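FOR IMMEDIATE RELEASE

Sunday, February 18, 2018

Midorden Opens Its Repair Counter and Asks You to Stop Throwing Out Your Shirts

Clothing mending shop offers fixed prices, plain advice and a firm position on safety pins

Midorden, the mending and alterations shop on Konard Street, is opening a walk-in repair counter where people can bring the clothes they have been meaning to fix since a previous administration. The counter takes shirts, pants, skirts, coats and most knitwear. It does not take wedding dresses three days before the wedding, although the shop accepts that people will try.

The idea came out of a stock check in December, when owner Dalva Quintana and her staff went through the shop's order book for the year. It listed 763 jobs. The largest group by far was buttons, followed by hems, followed by a category that an employee had labeled simply "dog."

"Most of what we see takes less time to fix than the customer spent apologizing for it," said Quintana. "People come in with a shirt folded up very small, as if they were handing over evidence. It's a cuff. We can do a cuff."

Under the old system, every piece was booked in, tagged, queued and returned the following week, even if all it needed was a button. The new counter separates the quick jobs from the slow ones. Quick jobs are done while you wait, on one of two chairs that Quintana describes as comfortable enough. Slow jobs get a ticket and a pickup day, which the shop intends to honor.
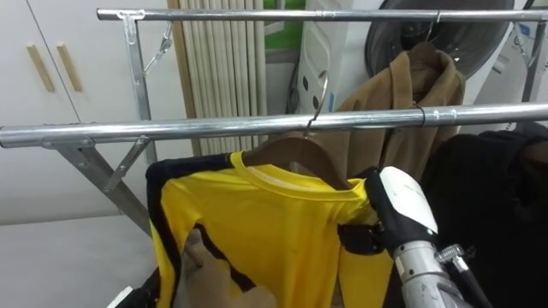 What the counter will fix

Buttons, including the ones you kept in a drawer and the ones you didn't. Split seams. Fallen hems. Pulled threads in sweaters. Zippers that have stopped meeting in the middle. Collars and cuffs that have frayed along the fold, which can often be unpicked, turned over and sewn back on with the worn side hidden, an old trick that still feels a little like cheating.

Holes at the elbow can be darned to match or patched to stand out. The shop has no preference. Neusa Coutinho, who runs the counter and has been sewing for longer than she will put in a press release, does have one.

"If it's a bad match, make it a loud patch," said Coutinho. "A patch that is almost the right blue looks like a mistake. An orange one looks like you had a plan."

Prices are posted on the wall and do not depend on how expensive your coat looked when you walked in. A button is a button. Anything that would cost more to repair than to replace will be pointed out before work begins, and you are free to go ahead anyway. Many do, mostly with cardigans.

Washing first, please

The shop asks that all clothes arrive clean. This rule has been in place for years and is treated by the public as a suggestion. A washed garment also shows its real size, and a hem taken up before the first wash has a way of turning full-length pants into something more nautical.

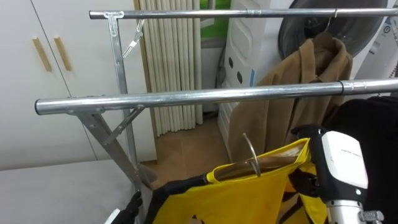

Clothes should be fully dry when they come in, too, and preferably shaped by hand while damp so that seams lie flat. Safety pins must be removed before drop-off. Coutinho has found enough of them with her thumb. Iron-on hemming tape is allowed but will be discussed.

Evening classes

Alongside the counter, Midorden is starting a class for people who would like to do their own mending, or who would at least like to know what they are paying for. The course runs for four evenings and is taught by Oskari Turunen, a former sailmaker who came to shirts late and still ties everything off as if a storm were expected.

The first evening is given over to threading a needle, choosing thread and sewing on a button that stays put. Hems come next, then seams, then darning. Students bring their own damaged clothes.

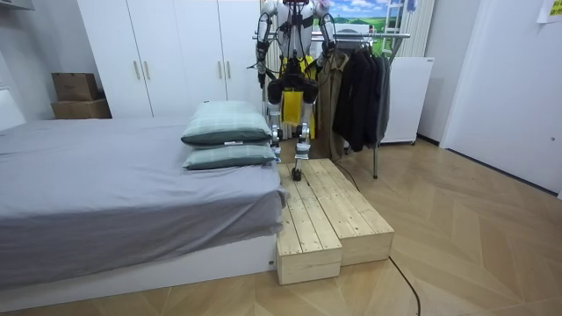

Classes are kept to up to 2 students per table, as larger groups were found to share one pair of scissors and a great deal of conversation. No experience is needed. Turunen asks only that people cut their thread shorter than they want to.

"Everybody takes a piece as long as their arm span, so they won't have to thread it again," said Turunen. "Then they spend the evening untangling it. I did it for years myself — on boats."

Places can be booked at the counter or by phone. Walk-in repairs are available during normal shop hours, with the last quick job accepted half an hour before closing. Arriving at one minute to closing with seven buttons and a hopeful expression has been tried.

About Midorden

Midorden repairs and alters everyday clothing. It is owned by Dalva Quintana and has one cat, who does not work there.

Press contact: Thaís Marinho, Midorden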